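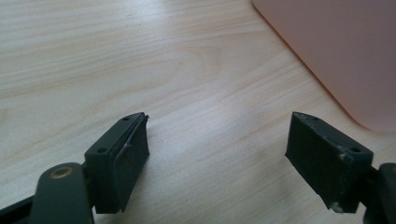 Plateau de table en bois clair, au veinage apparent.

Entretien du mobilier en bois : nouvelles dispositions pour les salles communes

Janvier 2019 - par Dalal Sfeir, service du patrimoine mobilier

La Maison Norevthorpe informe ses adhérents que la campagne de remise en état des tables en bois, engagée en septembre, entre dans sa seconde phase. Elle concerne 50 tables réparties sur 5 salles de lecture et d'atelier. Les travaux ont été confiés à l'atelier Jostow, déjà chargé de la réfection des rayonnages du premier étage.

Chaque plateau fait l'objet d'un ponçage léger dans le sens du fil, puis d'une application d'huile dure en deux couches. Un délai de séchage de six jours est observé avant la remise en service. Durant cette période, les salles concernées demeurent fermées au public et les réservations sont reportées vers la salle Acheampong, dans la limite des places disponibles.

Il est rappelé que les récipients chauds doivent être posés sur un dessous-de-plat et que les produits abrasifs ou à base d'ammoniaque sont proscrits. Le nettoyage courant s'effectue au chiffon doux, à peine humide. Toute tache d'encre ou de colle doit être signalée à l'accueil le jour même - aucun solvant ne doit être employé par les usagers.

Le calendrier des fermetures est affiché dans le hall et peut être obtenu par téléphone au poste 728.

À lire également
Salle Acheampong : horaires d'hiver
Fonds Cikora : ouverture du catalogue à la consultation
Renouvellement des cartes d'adhérent
Entretien avec Skarphéðinn Grímsdóttir, relieuse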